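Truvel Pharmacy Label Text Corpus

Version and scope

Truvel is a collection of typed transcriptions of the directions printed on prescription labels, paired with a structured form of the same directions. It was built for testing software that turns free-text directions ("take one tablet by mouth twice daily with food") into fields that can be checked and compared. The current release is dated 10/6/24 and replaces the August release, which had an error in the frequency column.

The corpus holds 3,000 label texts. All are in English. Every text was written or rewritten for this project by the Fulstead group, using the phrasing patterns common in retail pharmacies. No patient records were used, and no names, addresses or prescription numbers appear anywhere in the files.

Contents

labels.csv: one row per label text, UTF-8, comma separated, header on the first line.
schema.txt: field definitions and allowed values.
splits/: row identifiers for the train, development and test portions.
abbrev.txt: 86 abbreviations with their expansions. Ambiguous entries carry more than one expansion.
CHANGES: list of edits between releases.

Fields

id: string, unique, stable across releases.
text: the directions as they would be printed, including capitalization and line breaks (encoded as \n).
dose_amount: number or range. Ranges are written low-high with no spaces.
dose_unit: tablet, capsule, mL, drop, puff, patch, or other.
route: oral, topical, inhaled, ophthalmic, otic, nasal, or other.
frequency: times per day, or an interval in hours with the prefix q.
as_needed: 0 or 1.
condition: free text, empty unless as_needed is 1.
duration_days: integer, empty if not stated.
notes: remaining instructions, such as "avoid grapefruit" or "shake well".

Tapering schedules do not fit this layout. They are stored as several rows sharing an id stem, with a step number after the hyphen. Any split must keep the rows of one stem together; the supplied splits already do.

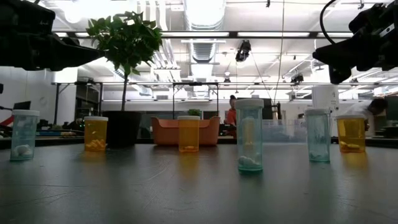 Annotation

Each text was coded by two annotators working from the same guide. Disagreements went to a third, whose decision is final in the released file. The original codes are not included in this version. The hardest field was frequency. Directions like "every 4 to 6 hours" were coded as q4-6, while "up to 4 times a day" was coded as 4 with as_needed set to 1 only if the text also says so. Users who need a maximum daily amount should derive it themselves and should not read it from the frequency column.

"Once daily" and "every 24 hours" are coded differently (1 and q24) because they are different strings in practice. A normalization script that merges them is in tools/merge_freq.py.

Splits

The test portion has 200 texts, drawn by phrasing pattern so that no pattern in test appears in train. Development was drawn at random from the remainder. Scores on development will therefore be higher than scores on test, and the two should be reported separately. The Mahasneh baseline, a set of hand-written rules, is in baseline/ with its own instructions. It requires Python and no outside packages.

Known problems

Eye and ear drops are underrepresented.
Directions for insulin are absent.
The value "other" in dose_unit covers creams, powders and suppositories, which would be better separated.
A few notes fields end in a stray space. Strip before comparing.
Line breaks follow the Denwood label width and will not match wider stock.

Intended use

Truvel is for parser development and for teaching. It has not been checked for clinical accuracy. Some dose and route combinations are unusual, and they were kept to exercise the parser. Do not use the files to fill, label or advise on any prescription.

Reporting errors

Send the id, the field and the proposed value. Corrections are collected and applied at the next release. Identifiers of removed rows are listed in CHANGES and are not reused.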